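5 Schreibtischaufsatz einrichten und benutzen

Gilt für den Schreibtisch Musholm mit Fächeraufsatz. Der Aufbau des Untergestells ist in Abschnitt 3 beschrieben, die Wandbefestigung in Abschnitt 4.

5.1 Vor dem ersten Einräumen

1. Prüfen Sie, ob der Aufsatz auf ganzer Breite auf der Tischplatte aufliegt. Ein Spalt an einer Ecke weist auf einen schiefen Stand des Tisches hin. Stellen Sie in diesem Fall zuerst die Füße nach.
2. Ziehen Sie die vier Verbindungsschrauben auf der Rückseite handfest an. Keinen Akkuschrauber verwenden.
3. Wischen Sie die Fachböden mit einem trockenen Tuch aus. In den Ecken bleibt vom Zuschnitt oft etwas Staub zurück.
4. Lassen Sie die Fächer nach dem Auspacken einen Tag offen stehen, bevor Sie Papier hineinlegen.

Hinweis: Die farbigen Einlagen sind werkseitig verklebt und lassen sich nicht austauschen.

5.2 Arbeitsfläche freihalten

Die Tischplatte ist zum Schreiben und Arbeiten vorgesehen. Gegenstände, die nur gelegentlich gebraucht werden, gehören in die Fächer. Taschentücher, Feuchttücher und ähnliche Packungen stehen während der Arbeit am besten hinten auf der Platte, direkt vor dem Aufsatz. Ein einzelner Stift kann auf der oberen Ablage liegen.

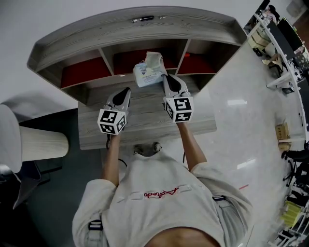 Lassen Sie zwischen der vorderen Tischkante und dem ersten Gegenstand so viel Platz, dass beide Unterarme aufliegen können. Wer im Stehen arbeitet, braucht etwas weniger.

Vorsicht: Kabel nicht zwischen Aufsatz und Tischplatte einklemmen. Führen Sie Leitungen seitlich am Aufsatz vorbei und achten Sie darauf, dass sie nicht im Fußraum liegen. Auf glatten Fliesenböden kann der Tisch bei Zug am Kabel verrutschen. Filzgleiter verstärken das; verwenden Sie dort die Gummifüße aus dem Beipack (Beutel C).

5.3 Packungen in die Fächer stellen

1. Nehmen Sie das Fach, das Sie im Sitzen ohne Aufstehen erreichen.
2. Schließen Sie bei Feuchttüchern die Lasche. Offene Packungen trocknen aus, und Feuchtigkeit kann an den Fachboden gelangen.
3. Fassen Sie die Packung seitlich an und setzen Sie sie über die vordere Leiste hinweg auf den Boden des Fachs. Nicht über die Leiste schieben, die Kante nutzt sich sonst ab.
4. Richten Sie die Packung mit der bedruckten Seite nach vorn aus.
5. Weiche Packungen neigen sich leicht. Lehnen Sie sie an die Seitenwand oder an die Rückwand des Fachs. 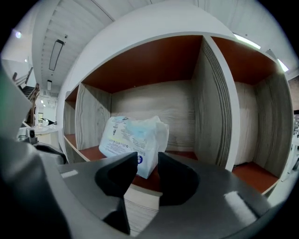

6. Lassen Sie mindestens ein Fach frei. Dort können Sie abends ablegen, was noch auf der Tischplatte liegt.

Hinweis: Kleinteile wie Radiergummis oder Klammern verschwinden leicht hinter größeren Packungen. Legen Sie sie in eine vordere Ecke oder in die Schale Midton (nicht im Lieferumfang).

5.4 Belastung und Pflege

Die obere Ablage ist kein Bücherregal. Schwere Ordner gehören in den Unterschrank. Stützen Sie sich beim Aufstehen nicht auf dem Aufsatz ab.

Feucht gewordene Fachböden sofort trocken wischen. Flecken mit lauwarmem Wasser und wenig Spülmittel entfernen, danach nachtrocknen. Scheuermilch und lösungsmittelhaltige Reiniger greifen die Oberfläche an.

Ziehen Sie die Verbindungsschrauben einmal im Jahr nach, zum Beispiel im October-Termin des Wartungsplans (Abschnitt 8, Zeile »Oktober«). Ersatzteile bestellen Sie unter Angabe der Teilenummer beim Kundendienst in Wesel.

Stand: 2020-02-26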